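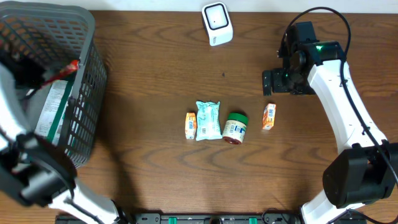
Falus dishwasher range delayed again, shops told to expect September

Anyone waiting on the new Falus slimline dishwasher will be waiting a bit longer. Dulen, which brings the machines into the country, wrote to shops this morning to say the first delivery has slipped to September. Second delay this year. No new price, no change to the models.

The hold-up is down to the door seal, according to the letter. A batch from the supplier came in slightly too stiff, and doors on test machines were springing back open a little at the end of the cycle. Not a leak, Dulen says, but not good enough to sell either. New seals are on order and every machine already built will have its old one swapped before it leaves the warehouse.

Borghild Boström, who looks after kitchen products at Dulen, said the company would "rather have a cross phone call now than a wet floor at Christmas". She said that orders already placed will be kept in the same order, so people who paid a deposit early won't drop down the list.

What's affected

Slimline freestanding, white and silver. Both late.
Slimline built-in. Late as well, possibly by a week or so more than the others as it has a different hinge.
Full-size Falus machines. Not affected, in stock at most branches.

Customers with a deposit down can hang on, switch to a full-size model and pay the difference, or have the money back. Refunds go through the shop you bought from, not through Dulen. Paewai, which has 27 branches and took the most advance orders, says it will ring everyone on its list by the end of the month and theres no need to ring them first. It had taken 200 deposits on the built-in alone.

Flasasero, the online seller, is doing it by email. Check the junk folder. A few readers have already told us theirs ended up in there. Anyone who booked fitting through Flasasero will need to pick a new slot, the old ones have been cancelled automatically, and that includes taking away the old machine.

One thing the letter doesn't cover is the free tablets offer. Buyers were promised 3 boxes with every slimline ordered before the summer. Paewai says it will honour that whatever happens. Flasasero hadn't replied when we put this up.

The slimline was meant to be the quiet one, made for flats and small kitchens where the dishwasher is more or less in the living room. It has a half-load setting, a cutlery tray that lifts out in one piece and a delay timer that can be set for overnight. Dulen was planning to bring in 1,000 for the first delivery and says that number still stands.

We'll update this when we hear back about the tablets, and when there is a proper delivery date insted of just a month.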